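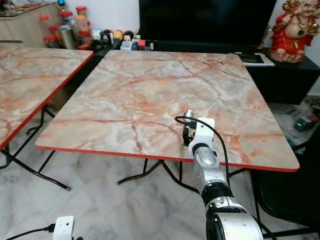

My mother's folding tables, front room, February 2022.

She bought the pair at Dakis for 700, back when 700 meant something, and told us all it was real marble. Marble that folds! I was 22 before I questioned it.
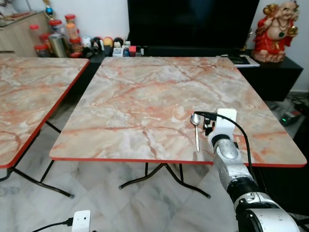
The spoon, on the right-hand table.

Soup was always promised for noon, so I'd set out a spoon and wait, and wait (she'd be on the phone to Ostis, arguing over 50 cents).
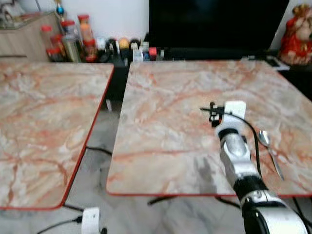
Still one spoon.

My aunt once offered her 2000 for the set. Mom laughed so hard she had to sit down.

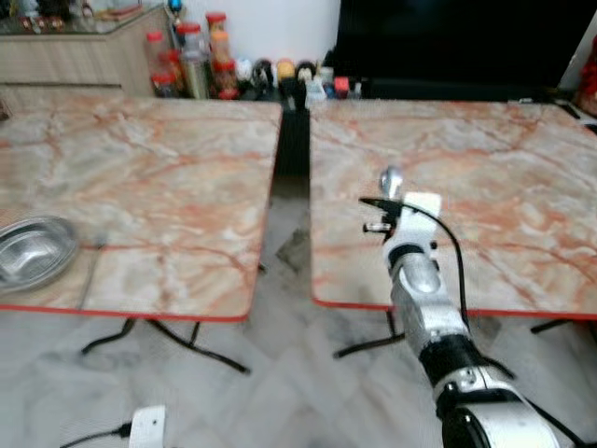

A steel bowl, left-hand table.

So I called toward the kitchen, "Is it ready?"

"Is the table set?" she yelled back.

I said it was, more or less.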